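Binamon gear cell: where we are, April

Hi all, this is my update on the two-arm cell your grant pays for. Short version first: the simulated copy of the cell is doing its job, the left gripper is giving me grief, and I've spent a good deal less on spares than I thought I would.

Most of the month went into the sim. I wanted the finger offsets right in there before touching the hardware again, so I set up both arms over the table with the white disc on the left and the small toothed parts further along, and then went through the right arm's positions one at a time.

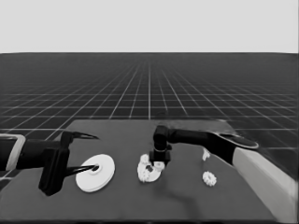

Left gripper by the disc in both renders, right arm working on the white parts. 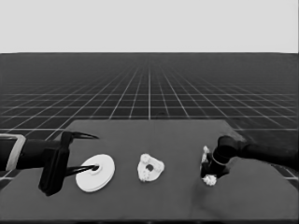

Ilham Nair read my draft of this and wrote back that the offsets are fine but I'm still zeroing the wrist too late, and that it ought to happen before the fingers are homed, every single time. Fair point! I'd been doing it after, mostly out of habit from the old Joltow cell, and it does explain a drift I'd been chasing for days. I've swapped the order in the startup script and I'm rerunning the whole set now.

So, numbers. The plan was 3000 simulated runs before we go back to the real arms, and I've logged 244 with the new startup order. That sounds like a slow start (it is), but the earlier ones had to be thrown out once I'd changed the zeroing, and they go a lot quicker when they're left on overnight. Of those 244, 34 ended with the part dropped or put down crooked. Nearly all of them were on the right arm, at the moment it lets go, so I'm going to slow the release down and see what that does.

On the real cell, the left gripper sticks when it opens wide. I've had it apart twice – cleaned the slides, put in fresh grease, new screws on the finger mounts – and it's better but I wouldn't call it cured. Eskola are sending a replacement slide kit. The right arm got its cable re-routed and hasn't complained.

Money: the spares came to 75 dollars, all of it grease, screws and one connector. The slide kit is under warranty. I'd like to hold the rest of the maintenance line over for the Vusgate controller, if you're okay with that – could you let me know before I place the order?

Next up is finishing the runs, fitting the slide kit when it gets here, and writing the startup order on the card that hangs by the cell.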